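5. Working rules for the two-arm bench

Read this before you power anything. Applies to every two-arm bench in the Lirdale shop, day and night shift. Section 4 (wiring) has to be signed off first.

5.1 Before you start

1. Walk the bench. Tools, cups, badges, loose screws - all off the table.
2. Check the cover fabric. Small wrinkles at the edge are OK, folds in the work area are not. Smooth it out with the arms in hold.
3. Look at the cables. Every cable on a moving link gets strapped, with enough slack at the elbow for full bend. Pull gently. If it slides, re-strap.
4. Check both mounting plates are tight. Base bolts get checked every 40 hours of run time, write it in the log.
5. Test both stop buttons. Both. Not just the one near you.

CAUTION: Do not reach over the table with the arms enabled. Hold mode is not off.

5.2 Naming

Right arm and left arm mean the robot's right and left, not yours. Stand across from it and they swap. Use the robot's side in the log, on the radio, everywhere. We had a fault report in April with the sides mixed up and lost most of a shift on it.

5.3 Single-arm handling

1. Load the program from the Trurkitz folder. Don't edit the master copy.
2. Set the speed limit to the low setting for the first run with any new part.
3. Bring the working arm down over the part, slow. Stop above it.
4. Close on the fitting on top of the part, if it has one. Do not squeeze the body.
5. Idle arm stays clear of the middle, gripper open and empty. It does not get parked over the part.
6. Lift a little, wait, look. If the part tilts, set it down and start over at step 3.

NOTE: Fault 509 means grip lost. Fault 366 is joint limit. Clear either one from the panel only, never by pushing the arm by hand.

CAUTION: Only one arm moves in the shared middle zone at a time unless the program has been reveiwed for both. No exceptions for "quick" tests. 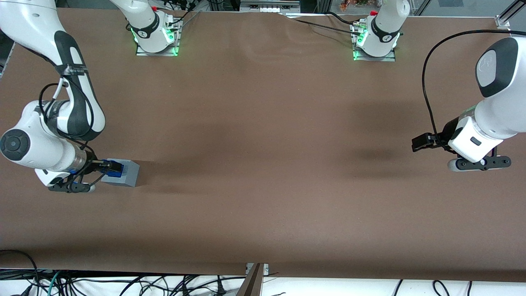 Words: Zlata Panasiuk | Checked by: Magdy Ashour | Tuesday, June 2, 2020

Right arm on the block, gripping the blue piece on top. Left arm empty, middle of the table clear. Keep it like this for single-arm work.

5.4 Shutting down

1. Set the part down, open the gripper, raise the arm clear.
2. Send both arms to rest, one after the other. Right first.
3. Disable, then power off at the Lanz cabinet. Wait for the panel to go dark.
4. Cables below the table edge - keep them out of the walkway. Coil what you can, dont put tape over connectors.
5. Fill in the log. Part number, faults, initials.

NOTE: If a stop button was pressed during the shift, 2 people sign the restart. See 6.1.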